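积木区安全检查表(附点评)

地点:Woldemariam活动室,积木角
日期:2021年9月22日
检查人:Eyerusalem Gebremichael

先说一句:这次查得特别开心!三月那张表上还有一堆“待改”,今天一项一项勾下来,手都停不住。下面照旧,每项后面跟结果和我的点评。

一、台面

1. 木板边缘无毛刺、无开裂
结果:合格
点评:四条边都用手背慢慢蹭过一遍,顺滑。浅色木板真是选对了,木纹漂亮,小零件掉在上面一眼就看得见。

2. 木板放置平稳,按压四角不翘
结果:合格
点评:三月的时候右后角会轻轻“咯噔”一下,垫片换过以后完全没声音了,太好了!

3. 板面污渍与深色斑点
结果:合格,留意
点评:木头本身带些深色条纹和斑点,擦不掉,别拿钢丝球去跟它较劲(我知道有人试过)。摸着平就没问题。

4. 底下的蓝色洞洞板
结果:合格
点评:孔里容易积灰,用软毛刷竖着刷,比抹布快多了。

二、积木本体

5. 棱角圆钝,无尖刺
结果:合格
点评:重点看五角星和三角形。星星的角本来就做得有点圆,我逐个角按了一遍,手指不疼。三角形的边比较直,下次还要优先查它。

6. 表面无裂纹、掉屑、起层
结果:合格
点评:圆柱顶面有一圈圈细纹,摸得出来,那是纹路,不是裂口,新来的同事请别误判成破损。纹路里会藏饼干渣,用湿软布顺着圈擦就行。 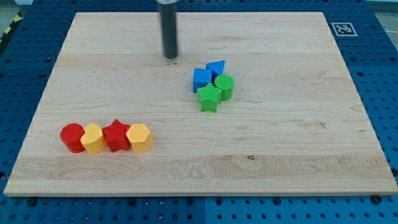

7. 颜色牢固,不掉色
结果:合格
点评:白色湿布用力擦50下,布上干干净净。红、蓝、绿都试了,我本来最担心红的,结果它一点颜色都没留下!

8. 小零件测试
结果:一件待复查
点评:用测试筒逐件过。备用盒里有一块从Jevton那批来的小圆柱,卡在筒口,似进非进。我先收起来了,三岁以下的场次一律不拿出来,等换了新测试筒再量一次。

9. 气味
结果:合格
点评:闻过了,没有刺鼻味。Grarneo的清洁液留下一点淡淡的柑橘香,我个人很喜欢,不过还是请多冲一遍清水。

三、收纳与登记

10. 积木与登记册核对
结果:合格
点评:登记册上写351件,核对无误。上次少的那块绿色的找到了,在Giltico书架后面,蒙着厚厚一层灰,已经洗好归队。

11. 收纳盒盖子
结果:需整改
点评:17号盒的盖子裂了一道口,边缘会刮手。今天用布胶带临时包住,请在5个工作日内换新盖,旧盖别留着。

12. 地面与通道
结果:合格
点评:桌脚周围没有散落的积木。还是那句老话,收工前蹲下来看一眼,站着看总会漏掉桌子底下的。

四、其他想说的

同色归在一起这个习惯请一定保持!清点快,孩子们自己也愿意帮忙,红的找红的,蓝的找蓝的,玩着玩着就收完了。排成一横排的时候尽量离板边远一点,免得袖子一扫全下去。

清洁频率不变,每周一次大擦,每场结束后小擦。湿布拧干再上木板,木头怕泡。

待办:第8项换测试筒后复查,第11项换盖。两件事办完请在本页背面签名并写上日期,我下次来会先翻背面。

检查人签名:Eyerusalem Gebremichael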